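The Long Table: How a Town of Night Workers Learned to Eat Lunch at 3 a.m.

By Solveig Eide
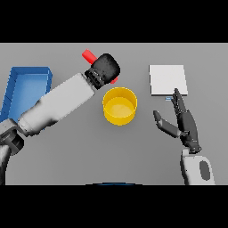
A red block at the gripper, over a gray tabletop. Computer rendering.

2021-02-23

Three in the morning and the fish soup is gone. Should have come earlier, says Folke Berge, and scrapes the pot to show me. He opens at eleven at night. He closes when the school buses start. In between he feeds most of the night shift in Polside, and he does it from a kitchen about as wide as a parked van.

I came for the soup, I'll admit. Stayed four nights. Slept badly, ate a lot.

Polside is a shift town. Has been since the cannery, and after the cannery the cold stores, and after the cold stores the parcel sheds out by the ring road. The work changed hands. The hours didn't. Go down to the harbor end after midnight and half the windows are lit, people ironing, people frying eggs, a man on a balcony having what is for him an early evening beer.

And for years there was nothing to eat. Vending machines. Gas station hot dogs, the kind that have been rolling since supper. Folke did 13 years on nights at the cold store before he opened, and he says he ate the same cheese sandwich for every one of them.

"Same bread, same cheese. My wife made it at six in the evening and I ate it at three. By then it had an opinion."

So, the soup.

He started in December, worst possible month. Rented the old ticket office by the ferry ramp, put in two burners and a counter. First night he sold four bowls. Second night, snow, he sold one, to the man who drives the plow. He kept the receipt for that one, it's taped up next to the extractor fan and is now mostly grease.

The menu is short. Fish soup, pea soup, a rice dish that changes, rye bread, coffee. No alcohol. No fried food after four, because people are going home to bed and he has views on that. He will argue about it if you let him. I let him. It took most of an hour and he served nine people while doing it.

The rice is Haris Naqvi's department. Haris was a customer first - a sorter at the parcel sheds, came in every night, complained about the rice every night. Folke handed him the spoon. Now he does three nights a week at the stove and two at the sheds, and his lentil rice with burnt onions sells out before the soup does. Onions go in first, a lot of them, low flame, longer than you'd think. He does them at home in the afternoon when he gets up. The whole stairwell smells of it. Neighbors have stopped asking.

"They knock now," he says. "With a bowl."

What do you call a meal at three in the morning? I asked everybody. Lunch, mostly. The nurses say dinner. Leif Söderlund, who has driven a taxi here since before I was born, calls it coffee even when it is a full plate of rice and two slices of bread. His grandfather called it the black meal. Cannery word. The women on the gutting line would stop at half past two and eat standing, out of tins kept warm against the boiler pipe. Potatoes, herring, sometimes just the potatoes.

There is a notebook of this stuff in the town library, by the way. Handwritten, brown cover, no author. I spent a morning with it when I should have been sleeping. Recipes, sort of. "Barley, what there is of it." "Milk if the boy has been." One page is only a list of who owed who for butter. I copied out a recipe for a bread pudding with lingonberries and have made it twice since, it wants more sugar than the book says and a hotter oven then the book had.

Back to the counter. It isn't really about the cooking, people told me, and then they talked for twenty minutes about the cooking. How thick the pea soup should be. Whether dill is allowed. One nurse brings her own mustard and leaves it on the shelf with her name on it, and there are now six mustards on the shelf, all with names on.

The table came later. Folke's counter seats five, and on a cold night there'd be a line up the ramp, people eating out of cups in the wind. Valter Brandão had the workshop behind - boat repairs, mostly winter storage - and the place stood warm and unused all night. He knocked a hatch through the wall. Then he built a table out of decking planks, 30 feet end to end, because that was how long the planks were once he had joined them.

You sit where there's a gap. That's the only rule and it isn't written anywhere. So you get a security guard next to a baker next to a trainee midwife, passing the bread down. On my second night a couple had their engagement dinner at the far end. Pea soup, candles in jam jars. They'd met at the table. Leif gave a speech which was largely about parking.

Money? Thin. A bowl costs what a bowl cost when he opened. Rent went up last year, fish went up more. He got a grant, 2,000, one time only, and it went on a dishwasher. Before that it was Valter and a hose. A chain called Drotari looked at the site, wanted to do burgers, and Folke talked to them politely and then didn't call back. He is 61. His knees are bad. Haris wants to take over, and Folke wants him to, and they haven't yet sat down and said so to each other, although both of them said it to me.

There are others starting up. A bakery in Clorkotholm keeps its back door open from two, and sells the seconds warm. Poirier, the old hotel by the station, does a night porridge in the staff kitchen and doesn't check very hard whether you are staff. I tried both. Good porridge. Stewed prunes.

Last night there I got my timing right, half past one, soup still high in the pot. Sat down between Leif and a woman in a hi-vis jacket who was doing a crossword. Fish soup, rye bread, butter. Cod, leeks, a lot of white pepper. She needed a seven-letter word for harbor wall and nobody at our end had one, so she passed the paper down the table with the bread.

Folke's kitchen, the ferry ramp, Polside. Eleven at night until the buses. Bring cash.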